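Ticket 770: cupboard door won't stay shut
Opened by: Yoshinori Sakai
Site: Devton office, second desk bay
Status: open

Hi all, me again with the low wooden cupboard by the white desks (the Hodudik one, we've had it since October). The door keeps drifting open on its own. I push it to, go and make a tea, come back and it's hanging out into the walkway again! I've caught my knee on it 2 times now and I'm getting a bit fed up.
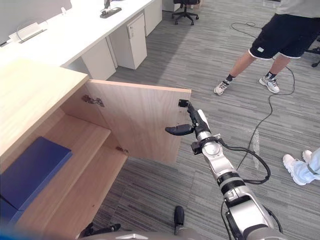 First thing I tried was the hinges. I gave the screws a quarter turn each, top and bottom, and it did feel less wobbly afterwards, but it still swung open by lunchtime. Then I wondered if the shelf was sticking out and stopping the door from closing, so I pushed it right back and moved the blue stuff further in as well. No change, sadly.

Mizuno from Skornito rang back at 2 and asked whether the floor was level. Good question, I hadn't thought of that. I slid some folded card under the front edge and it was loads better for the rest of the afternoon, then the card squashed flat and we were back where we started.

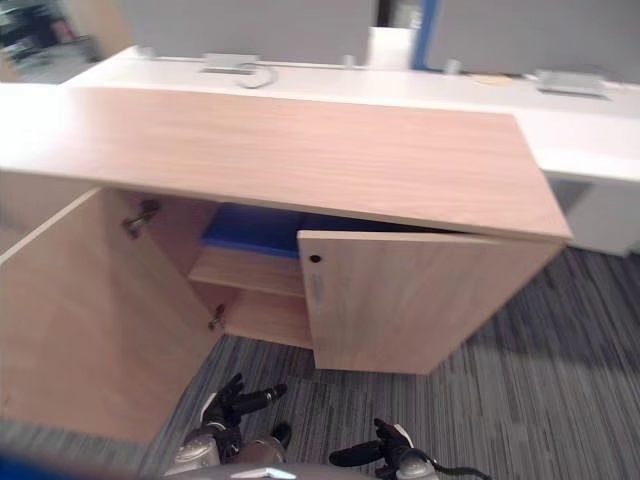

So I think it's leaning forward a touch and the catch is too weak to hold it. Could someone order a pair of stick-on magnets and some proper plastic wedges? The wedges come in bags of 50, which is miles more than I need, but the chairs in the meeting room rock too so they won't go to waste. Happy to fit it all myself if they get left on my desk. Please don't close this one yet, last time it got marked as fixed before I'd had a reply.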